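Ticket 136, opened 2014-02-25. Product: Gunham peg board, white, with the blue and white pieces. Problem: some of the blue pegs are far too tight, one is sloppy, and the big round one rocks.
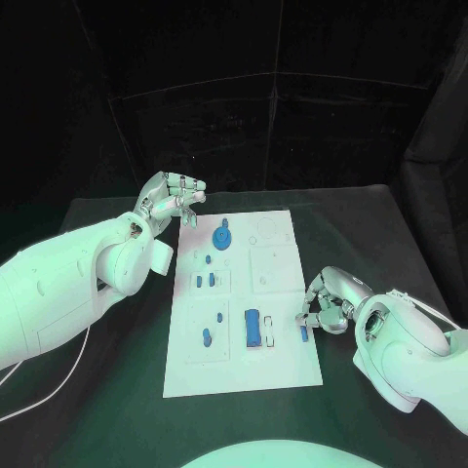
Mark Anthony Galang replied that tight pegs on the Gunham are nearly always one of two things, a burr on the bottom edge of the peg or dust packed down in the hole, and could I please check both before I sanded anything. He also wanted to know which supplier the set came from, Ollix or Holtovia, as the two batches were finished differently.

OK so, Ollix. It's on the packing slip, which I did keep for once. I'm going to log everything in here as I go so I don't end up trying the same thing twice (I did that with the last board and it was a whole evening gone).

**First go: the dust theory**

I took all the pieces out and turned the board upside down over a sheet of paper and tapped the back with my knuckles. A little gray fluff came out, and one crumb of something hard from what I think was the small hole next to the big round one. Then I ran a dry cotton swab around the inside of every hole. The swab snagged in two of them and left fuzz behind, so I had to go back in with tweezers to get the fuzz out. Use a pipe cleaner if you have one! The swab was a bad idea.

Put everything back. Tight pegs still tight. The one that had been worst went in maybe a hair further than before but I still had to lean on it with my thumb, and getting it out again took pliers with a cloth around the jaws. So dust was part of it, at best.

**Second go: is it the pegs or the holes?**

This should have been the first thing I tried. I took a peg that drops in nicely and tried it in a bad hole, and it dropped in nicely there too. Then the bad peg in the good hole — stuck. Same result with the other tight ones. So the holes are fine and it's the pegs. I marked the bottoms of the bad ones with a pencil dot so I could tell them apart, and I'd suggest doing that before you start swapping, because halfway through I lost track and had to begin over.

Wrote this up and sent it to Mark Anthony. He asked me to run a fingernail up the side of a tight peg from the bottom and tell him if it caught.

It caught! There's a tiny lip right at the bottom, all the way around on one and just on one side on the others. You can't really see it but your nail finds it right away.

**Third go: sanding**

He said 600 grit, wet, on something flat, and to roll the peg at a slant so only the bottom edge touches. A few turns, rinse, dry, test. He was pretty firm about the testing between rounds.

I had 500 in the drawer and no 600. I used the 500 on one peg to see, very lightly, and it worked but it left the edge looking scuffed and pale. It doesn't matter to how it fits. It bugged me enough that I walked down to Falcão and bought a sheet of 600 for the rest. Those came out much better.

Notes on the sanding, in no special order:

- Dry the peg completely before you test it. A damp one grabs and you'll think you need to keep going.
- Roll it, don't rub it back and forth. Rubbing puts a flat on the edge.
- Stop when it goes in with one finger. I went a bit past that on one of them and now it leans.
- Wipe the hole again afterward, there's always a little powder.

After that all of the pencil-dot pegs went in and out with one finger. Very happy with this part.

**The round one that rocks**

Separate problem, and I probably should have opened a separate ticket for it, sorry. The large round piece sat in its place on the board but rocked if you pressed near the rim. I had blamed the piece. I set it on a piece of window glass and it didn't rock at all, so the bottom is flat.

Mark Anthony's guess was the board, either a high spot or a slight bow. I laid a steel ruler across it both ways. Corner to corner it's fine. Across the middle there's a sliver of light under the ruler right where the round piece goes, so it looks like a small dip or maybe a ridge to one side of it, I can't tell which. He said a bow can sometimes be pressed out overnight under books and a dip can't. I gave it 18 hours under every cookbook I own, on the kitchen floor, with a folded towel on top.

No change that I could find with the ruler. The rocking is the same too.

**Where it stands now**

Tight pegs: fixed, you can close that part. Cause was the lip on the bottom edge, dust was a side issue.

Sloppy peg: this was loose before I ever touched it, I promise it isn't the one I over-sanded (that one leans, this one falls over). I tried a wrap of thin tape around the bottom and it stands up now, but the tape rides up when you pull the peg out. I'd like a replacement if there are any loose ones left over from the November batch. Just the one is fine. For the leaning one I'll live with it, my own fault.

Round piece: still rocks. Mark Anthony is asking Ollix if they'll swap the board by itself without the pieces, which would suit me since I now have a whole set of pegs that fit. If the new board's holes turn out to be cut differently I'll have to check every peg again, so can somebody ask them that before it ships? I can send back the old board in the same box, I still have it and the foam.

Leaving this open until I hear about the board.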